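Begoña Vallejo has been renting the Brindik kit since January, and she says the first thing she had to get used to was the cables. The kit is a pair of hand-held grippers that record what a person does with them, so the same task can later be taught to a robot arm. Drorkmont sells it for $2,065, or $1,489 without the software license.

"You forget they're there, then you reach across and one pulls on your sleeve," she said. "I'd pay extra for a wireless pair."
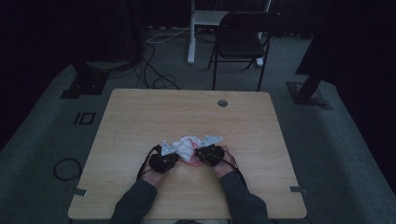
Cloth is the hardest thing Vallejo's team at Varnulport records. Rigid parts went well from the first day, she said, but fabric bunches up and has to be worked from two sides. The white finger plates are triangular, and she likes that when a cloth is wadded up between the two grippers. "A blunt finger just pushes the pile around. With these I can get under a fold — most of the time."

Her colleague Hugo Llorente is less sold on them. He finds the grip tiring after two hours and wants a smaller handle.

"My hands aren't big," he said. "By the afternoon I'm slower, and the recordings show it."

Both said support had been good. A faulty cable was replaced in four days. Vallejo plans to buy the kit when the rental ends, with the license. Llorente said he would wait for the next version.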